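Home | Talks | Notes | About | Contact

Print this page | E-mail this page

Speaker notes: who is actually in the group?

17th December, Jusstead library, upstairs room

Start with the Cuscombe town group. It had 4 admins and a pinned post saying "everyone in town is here." Ask for hands: who has an account? Who has posted since August?

Next, the Mosuvine numbers. Their page reports 87 percent of households "reached." Reached means the post loaded on a screen in the house. Say that slowly.

Then my own count from Cuscombe. I went through one month of posts by hand. 62 people wrote anything at all, and some 40 of those wrote only once. The rest of the members read, or muted it - I can't tell which from outside.

Point to make: a site can only measure people who signed up. When it talks about "people," check whether it means members.

Monti comes up in questions every time. It is a smaller network, invite only, and it does not publish member counts. Don't guess.
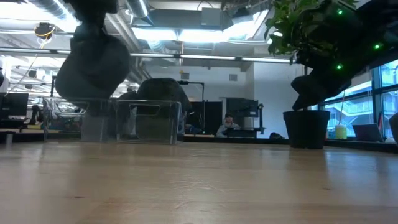 Two clear bins on the table.

If there is time, talk about people who left. Leaving a group shows up as a lower total and nothing else. Skip this part if questions start early.

Leave the last slide up - it has the link to the count.

Related notes
- Reading a reach report
- Muting, leaving and deleting
- Small networks: Monti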